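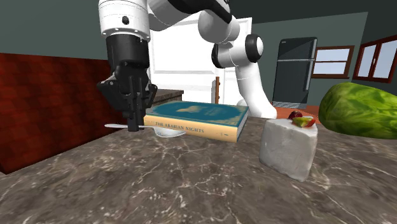
Tilteck opened its test lab to visitors in February, and I went along for the morning session. The lab is two rooms above a print shop. One has the benches, the other has a row of desks where most of the comparison work is now done in simulation before any hardware is bolted on.

We started at the desks. The question that week was which gripper to put on the arm for thin household items, and the two candidates were the Pindomix parallel gripper and a softer three-finger model from Rastogi. Each one is run through the same kitchen task 100 times, with the objects moved a little between runs. A spoon is the item they use most. It is light, the handle gives the fingers very little to hold, and a small error at the wrist becomes a large one at the tip of the bowl.

Visitors could choose the starting position and watch a run from two virtual cameras, one looking at the whole counter and one mounted on the wrist. I asked for a spoon close to a book, as I wanted to see how the planner dealt with something in the way.

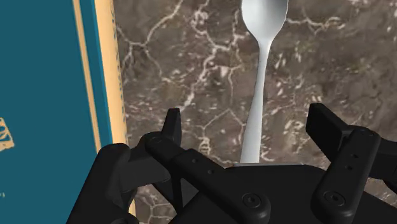 The wrist view is the one the engineers keep open. It gives a close look at the fingertips and the handle, but it loses the rest of the counter quickly, and a large object nearby can fill a good part of it. The wide view is better for checking clearance. They had tried running the controller on the wrist camera alone and went back to using both.

The controller is Skarisia, which I had only seen on packing lines before. Changing from one gripper to the other meant loading a new profile and took 12 minutes, most of it spent on checking the finger offsets.

Results for the Rastogi model were not ready to show. The staff expected it to do better on fruit and worse on cutlery - they said so openly, before the runs were finished.

After coffee we moved to the benches, where the Pindomix gripper was fitted to a real arm. The group before us had overrun, so we had less time there than planned. The next open morning will have both grippers on the bench, and booking is through the Tilteck front desk.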